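Sirkgate sock-pairing method, with the Hallgate handheld gripper pair
Reviewed 3rd September

Sirkgate's promise is that you can teach a robot to pair socks without owning a robot. You hold a gripper in each hand, do the chore yourself on an ordinary bed, and the recordings train a policy that runs on two arms later. I spent April on my knees beside a mattress testing this, and my knees would like to file a separate review.

The recipe in the paper calls for 200 demonstrations. We gave it those, trained overnight, and got a policy that paired socks in 2 of 30 trials. Msimang's larger set, at 3,038 demonstrations, did far better on plain colors and still went to pieces over anything fuzzy. Gray on gray remains a matter of faith.

What I liked: the Hallgate grippers are quick to learn, and moving from bed to bed is painless. What I didn't: the fingers are wide, so rolling one sock over another takes a knack the manual calls "natural wrist motion." Umden's older rig is slower but kinder to the thumbs. The calibration tool is fine — once you have found it, two menus down from where the manual puts it.

Busy bedding turned out to help. Policies trained on plain white sheets fell apart on anything with a print, so pick the loudest cover in the house.

Two grippers and a flamingo bedspread, socks in various states: 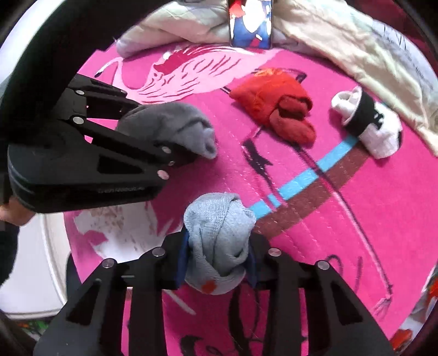
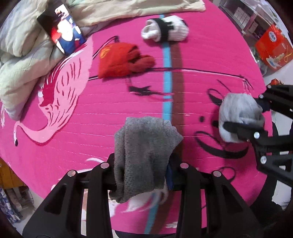
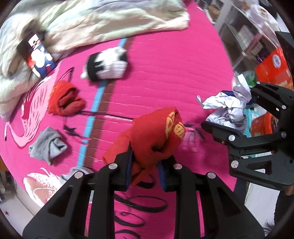
Can one person collect all 200 demonstrations alone?

One person can, over several days, but the hands get sloppy late in a session and the policy copies that too. Two people taking turns gave us cleaner data.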